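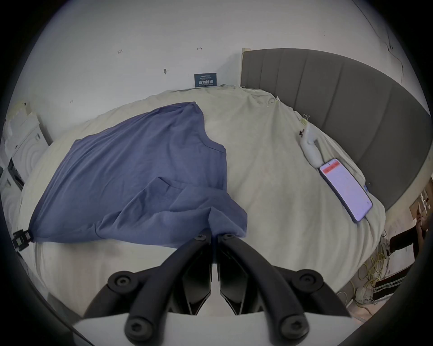 Unit 7. Textiles on the bed: sorting, folding and making up

Garments left on a bed are dealt with before the bedding is touched. A bed is a large soft surface, and cloth laid on it behaves differently from cloth laid on a table: the sheet moves with the garment, creases in the lower layer print through to the upper one, and an edge that looks straight from the foot of the bed may be well out of line when seen from the side. The T-shirt used for this unit is a muted blue, short-sleeved, and lies diagonally over the left half of the sheet with the collar opening towards the head end. It has long creases through the body and one seam that can be followed by eye along the side. Find the seam first. It gives the lengthwise direction of the garment, which the creases do not.

These notes cover the second half of the household textiles module. Students who missed the first half should read the Nallura handout on fibres and wash care before the practical. Questions on the written part go to Lavanya Panicker.

7.1 Terms used

Body: the main panel or panels of a garment, excluding sleeves and collar.
Hem: a turned and stitched lower edge. On a T-shirt there is one at the bottom of the body and one on each sleeve.
Side seam: the join between front and back, running from underarm to hem. Some T-shirts are knitted in a tube and have none.
Drape: the way cloth hangs or settles under its own weight.
Crease: a line pressed or settled into cloth. A fold is intended; a crease need not be.
Head end, foot end: the two short ends of the bed. Left and right are always given as seen by a person standing at the foot.
Standing side: the side of the bed on which the worker stands for a given step.

The last two definitions matter for marking. "Left" in a written answer with no standing position given will be read as left from the foot.

7.2 Order of work

The order below applies to a single bed against a wall with loose garments on the sheet. It is the Sastry order from the earlier unit with steps 2 and 3 exchanged.

1. Look over the whole bed from the foot. Note garments, pillows, covers and anything fixed to the sheet.
2. Remove or fold garments.
3. Remove pillows to a chair or clean surface.
4. Straighten the bottom sheet.
5. Replace pillows.
6. Replace covers, if any.
7. Look over the bed again from the foot.

If the garment is to be washed, it is not folded. It goes into the wash after the care label and pockets have been checked.

7.3 Bringing a T-shirt square

A shirt lying at an angle should be turned before it is smoothed. Smoothing first sets the body flat at the wrong angle, and the sleeves are then dragged across the sheet when the shirt is turned.

Take hold at both shoulders, at the point where the sleeve joins the body. Lift the shoulders clear of the sheet by the width of a hand. Turn until the collar faces the head end. Lower the shoulders first and let the body follow. Take the hem by its two corners and draw it gently towards the foot end until the side edges are straight. Do not pull on the collar. Rib knit recovers poorly from a sharp pull, and a stretched neckline will not lie flat in any later fold.

Where part of the hem has doubled under, lift that part and lay it down again. Stroking from above moves the fold along without opening it.

7.4 Folding in thirds lengthwise

Lay the shirt front down. Fold the right side inwards to a line from mid-shoulder to hem. Return the sleeve along the new outer edge. Repeat on the left. The two long edges should be parallel, and the collar should sit midway between them. Bring the hem up to just below the collar, then fold once more so that the front faces up.

Common faults:
a) Folded edges not parallel. The shirt was not square at the start.
b) Sleeve showing at the side. The sleeve was returned at too wide an angle.
c) Ridge across the middle. The hem was doubled under during the second fold.
d) Collar off centre. One side was folded in further than the other.

Faults a) and d) are corrected by unfolding completely. Fault b) can be corrected in place.

7.5 Roll or fold

For drawers of 2 rows or more, the Stidus method of standing folded shirts on edge is acceptable. Rolling is acceptable for travel. For open shelves use the flat fold. Piles higher than 7 shirts tend to lean and should be divided.

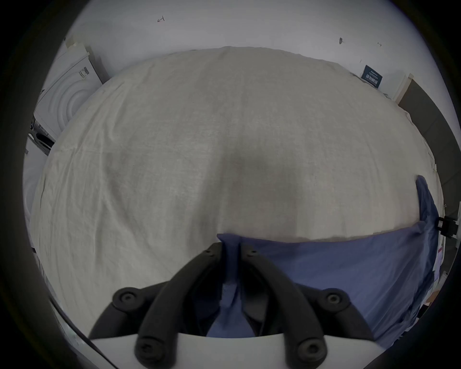
7.6 Pillows and the edge of the sheet

A pillow is placed after the bottom sheet has been straightened, and it rests on the sheet with its full underside. Where a pillow lies partly below the sheet, the sheet is lifted off it by the free edge and the pillow drawn out sideways. The periwinkle-blue pillow is in this position: part of it is under the edge of the off-white sheet, a bunched fold stands up on it, and the sheet dips slightly just above. A dip of this kind is worth noting in step 1 of the order of work. It shows where the sheet is lying slack, and slack near a pillow has to be taken up before the corners are secured, otherwise it travels to the middle of the bed.

Procedure for a trapped pillow:

Stand at the side nearest the pillow. Lift the sheet edge with one hand and keep it raised. With the other hand, draw the pillow out by its short side. Lay the sheet edge down and place the pillow away from the bed. Check that the pillowcase is fully on and that its opening is closed or tucked in. Straighten the sheet as in 7.7.

A raised fold in a pillow may lie in the case only or in the filling as well. Press it with a flat hand. If the fold goes down and stays down, it was in the case. If it rises again, shake the pillow from each short side in turn.

7.7 Straightening the bottom sheet

Begin at the head end. Untuck only as much as is needed. Draw the sheet towards the foot with both hands held shoulder width apart, then work outwards to the sides. Fine creases across the surface are not a fault in a cotton sheet that has not been ironed. Broad wrinkles and gathered areas are. Along a wall, the edge of the sheet often stands up in a bulge; push it down between mattress and wall with the side of the hand, palm facing the mattress, and smooth towards the foot.

Clips, where fitted, are released before the sheet is drawn and put back last. A clip replaced too early fixes the slack in one corner.

7.8 Written exercise

Write up one bed from your own practical session in no more than one page. State the position of each item at the start, the standing side for each step, and any departure from the order in 7.2 with the effect it had on the finished bed. Use the terms in 7.1. A plan drawing may be added and does not count towards the length. Students on the Vesex option write up two beds and compare them, to a limit of 2,000 words.

Hand in by October. Work sent as loose sheets should carry the unit number on each sheet.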